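When I ask Mareike Heitmann if a machine can already tidy a living room, she says "no" before I have finished the question. Then she laughs and asks to give a longer answer.

Heitmann leads a small group at Trovolix, where people teach machines to do the chores that fill an ordinary evening: folding, wiping, putting chairs back where they belong. She worked earlier in a furniture warehouse, and she still speaks of sofas and armchairs with some respect.

"A cup is easy to explain to a machine," she says. "A cushion is difficult. It has a different shape each time you take it, and your hand knows this without asking you."

For this reason much of her work begins with human arms. A person takes a gripper in each hand and does the chore with two fingers on each side instead of five. The square black-and-white markers on the housings help to calculate where each gripper is at every moment. The group has recorded 2288 runs since March, and Heitmann throws away many of them.

"I kept 1154," she says. "In the others the person was too clever. They pushed with the knee, or they held something under the chin. We cannot use it, our machine has no chin."

Her colleague Kenneth Pollock does many of the recordings himself. He finds the first minutes of a session the hardest, when the arms still want to work in the old way. "You become very slow and a little stupid," he tells me. "After one hour I go home and I pick up my keys like a crab."
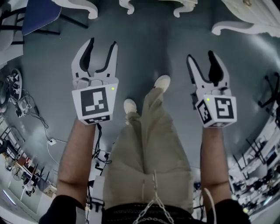

## "The floor is the problem"

I want to know which chore will be solved first. Heitmann believes it will be one from the shop floor, perhaps filling shelves, because the boxes are similar and somebody has already decided where they go. At home there is no such plan. Cables lie on the floor, chairs stand at odd angles, and the legs of a sofa are easy to hit.

"People look at the hands," she says, "but the floor is the problem. My mother moves her furniture three times in a year. She doesn't send me a drawing."

Rhona Chisholm, who manages a shop for used furniture and has followed the project from the beginning, is less patient. She would pay today for a machine that wipes chairs and turns them over to check the legs. She was shown one at Sistcombe last year. It wiped one side very well – and then it wiped the same side again.

"I have a student who does it in four minutes," Chisholm says. "And he answers the phone."

Heitmann does not argue with this. Her own goal for the next year is modest: 1000 good runs of one single chore, recorded in many different rooms.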